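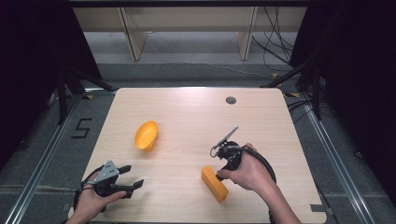

Why Do We Buy Yellow? Color Choice in Small Household Objects

8 Mar 2024 | By Othmane Tahiri

Home Courses Student Projects Library Contact

Search projects Type a keyword Go

1. Introduction

In my family kitchen almost every plastic thing is yellow or orange. My mother says that she never chose this, it happened during many years. When our teacher asked us to find a subject for the project on everyday shopping, I thought about this kitchen. The question of my report is simple: when people buy a cheap object for the house, how important is the color, and why are the warm colors so common?

I look only at small objects, such as egg cups, bowls, soap dishes and clothes pegs. Furniture and curtains are left out, as people think about them much longer before they pay.

2. Method

The work has two parts. In the first part I went through the old sales lists of Protar, a household shop in my town which kept its order books from before it changed owner. The present owner, Mr. El Fassi, let me read them at a desk behind the counter on the condition that I do not copy the prices. The books hold 2049 order lines in which a color is written. Many other lines only say "mixed," and I could not use them.

In the second part I made a questionnaire with four questions. It was placed on the school page and also given on paper to customers of the shop during October. I received 541 answers. Most of the paper answers came from people older than 40, and most of the online answers from students, so the two groups should be read separately.

3. What the order books say

Yellow and orange are ordered more often than any other color for egg cups and for pegs. For bowls the first color is white. For soap dishes it is blue, and Mr. El Fassi believes that customers connect blue with water.

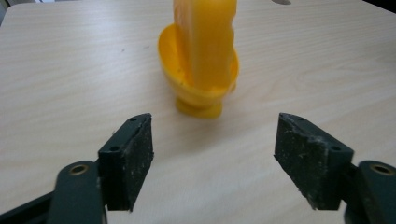

Fig. 2. Bright yellow plastic holder, similar in shape to an egg cup.

I expected to see the warm colors disappear in the later books, because gray and white kitchens became popular. The orders became smaller, but the order between the colors did not change much. One explanation is the supplier. Stindent, the wholesaler which is named on most pages, sold egg cups in closed boxes with fixed colors, and the shop had to take what was in the box. This means that the books show partly the taste of the wholesaler and not of the customer. I understood this problem quite late in the work, and I did not find a way to correct it.

4. What people answered

The most frequent reason to choose a color was "it was the one in the shop." The second was "easy to find in the drawer." Only a small group wrote that the object must match the kitchen. Some people wrote longer comments. One woman explained that she buys yellow for the grandchildren and green for herself, so there is no argument at breakfast. A student wrote that he does not remember the color of any object which he owns, and after this he listed six of them correctly.

People also mentioned the table. On pale wood, several of them said, a white cup looks dirty or is not noticed, and a strong color looks better. I did not ask about tables in the questionnaire and I regret it.

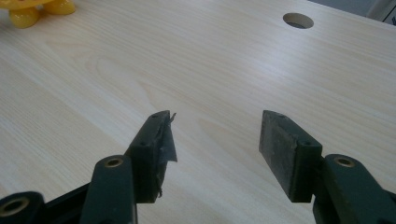 Fig. 3. Yellow plastic against light wood grain. The round hole is near the far edge of the table.

5. Limits and next steps

The shop is only one shop. The Helov market, where many families in my town buy the same kind of objects, keeps no books at all. For a second version I would add a question about the kitchen table, and I would ask people to choose between two real cups, because a color name on paper is understood differently by each person. "Yellow" in the answers can be lemon, mustard or nearly orange.

I thank Mr. El Fassi for the books and the tea, and my classmates for typing the paper answers.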